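Notebook – bench surface rework, Bestham workshop
March 24, 2022 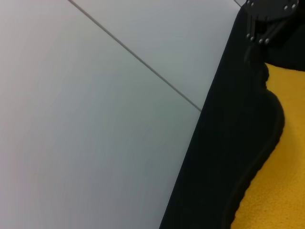 Continuing from the last entry. The open question was whether to keep the pale panels as the working surface or go back to a single sheet. Keeping the panels for now. They clean up with a damp cloth and one can be swapped without stripping the whole bench. The cost is the seams.

Seams. Checked with a straightedge at each joint. Panels are sold as 700 mm. The one I measured came out at 697 on one side, so the cut list should use measured size and not the catalog figure. Over a full row the error adds up and the last joint ends up tight or open depending on which end you start from. Start from the wall end. The joint lines are dark enough to show against the panels, and they are easy to mistake for a pencil mark when laying out parts. Use blue tape for layout.

Fill: tried the Pranora joint compound on two offcuts. Sets hard, sands fine, but leaves a slight ridge if wiped too early. Left 17 minutes before wiping on the second offcut and that one was flat. No fill on the bench itself until the panels have been down long enough to stop moving. Revisit in May.

Black material along the panel edge. It needs to lie straight against the panels with no overlap. Any overlap lifts the edge of whatever is set down there and small parts rock. Trimmed with a fresh blade against the steel rule. Do not use the rotary cutter on this, it pulls the edge. It holds lint badly – roller before each session, not a brush.

Yellow material. Good for setting down finished pieces and anything that scratches. Fine surface, so it keeps dust and filings. Vacuum with the narrow nozzle and keep it for clean parts only. Filing and deburring go on the other bench. The Birkett offcuts are the same thickness by caliper and can be used for patches, but the color is a shade off.

Glare. The panels are matte but still read warmer or cooler depending on where you stand. Compared finish samples under the desk lamp and again under the ceiling lights and the match was different both times. For color work use the gray card and one light source, and write down which one.

Costs so far: 149 for panels and compound, charged to Danodix. Black material came out of stock.

To do:
– relabel cut list with measured sizes
– second compound test, longer wait, same offcut stock
– order blades
– check whether the end panel still clicks when leaned on; if so, lift it and look for grit under the corner
– move the lint roller to the hook by the door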